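How to run a club pairs ladder over one season

A ladder suits a small bowls club better than a knockout draw, as no pair goes home after one bad afternoon. These notes follow the way we do it on the two greens at Wiltanstead, where the Drirkel Pairs Ladder is now in its third summer. Change whatever doesn't suit your club.

Before you start

Put an entry sheet up by the end of December and close it a fortnight before the green opens. Each pair needs a name, two phone numbers and a note of any evenings they can't play. Take single entries as well and match them up yourself, lead with skip where you can.

Set the length of a game in your rules. We play 15 ends, two players a side, four woods each. If your green closes at dusk, 12 ends may be safer early and late in the season.

Making the first ladder

1. List last year's pairs in the order they finished.

2. Put new pairs in below them, drawn out of a hat. A pair with one new member keeps its old place, less two rungs.

3. Pin the ladder up in the clubhouse and send a copy to everyone on it.

Challenges

4. A pair may challenge any pair up to three rungs above. The challenge goes in the book with the date it was made.

5. The challenged pair offers two dates within 14 days. If neither suits, the challengers offer two. After that the green ranger picks one and both sides play it or concede.

6. If the challengers win, they take the higher place and everyone in between moves down one. If they lose, nothing moves, and they can't challenge the same pair again for three weeks.

7. A game level after the last end goes to one extra end. Toss again for the mat.

Rain stops more games than anything else. If eight ends or more have been played, the score stands. If fewer, start again on another day — don't try to carry the card over, as it causes arguments about who had the mat.

Scoring and the record

8. Both skips sign the card and put it in the box the same day. Write the full score, even for a heavy defeat, because shots difference decides places at the end if two pairs can't fit in a last game.

9. Enter results once a week. We keep a plain spreadsheet with a row for each game: date, challengers, challenged, score, new places. Last season it ran to 61 games and 1,002 ends, with 219 of those at the Mahasneh green while ours was being treated.

10. Send out the new ladder the same evening. Only the latest one counts, so take the old one down.

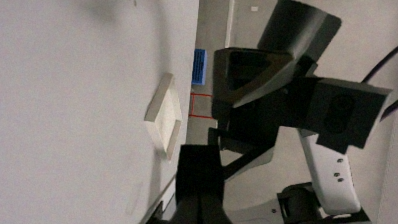 Finals day

Close the book to new challenges two weeks before the end of the season. The top four pairs go through to finals day, first against fourth and second against third, with the final after tea. We play 18 ends in the final and use a marker if one is free.

The Zastness Plate is for the four pairs below them, run the same way on the other green. Entry money covers both prizes and the teas. Any left over goes towards new mats.

Check the rink bookings with the match secretary before you print the finals sheet. County games take priority, and a reserve date the following weekend is worth having.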